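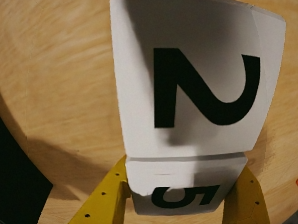
Wrist cam on the sim cell, fingers on either side of the 25 block.

OK, small thread on how I keep this cell in shape, because people keep asking and I keep answering in pieces.

It's all simulated. The project is called Janik, it runs on the Wotent box under my desk, and yes, a fake robot still needs looking after! Nothing wears out, but stuff drifts every time I touch a setting.

First thing I check is the wrist camera mount. I nudged it once in November to get a better look at the fingertips and forgot to save the old pose. Lost a whole evening to grasps that landed off to one side. Now the pose lives in its own little file and I don't edit it by hand. Ever.

Next up, the fingers. I want both yellow tips in view with the wood between them. If one has slid out of view, the mount is off or the hand is tilted, and I stop right there and fix it before running anything else.

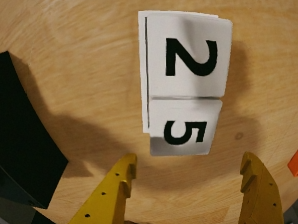

Then shadows. I used to run with them off (faster, prettier, useless). The policy did great until I turned the lights on and then it went chasing dark patches on the table like a cat. So they stay on, soft edges and all, and I just live with the slower renders.

Grip force I left at 70 for the longest time. Dropped it to 50 and the jitter on contact pretty much went away. Your numbers will be different, please don't copy mine and then yell at me.

After any change I do 200 resets with the same seed and look at the misses. Last batch had 19. Most of them were the hand coming in too low -- my fault, I'd changed the table height and not the approach height.

Somebody asked if I use the Sutance plugin for this. Tried it, liked the menus, went back to my ugly script. Same story with Imai. I like being able to read the whole thing on one screen.

Next job is the approach height. I want it tied to the table so I can't mess that one up again -- will post the script when it's less embarrassing.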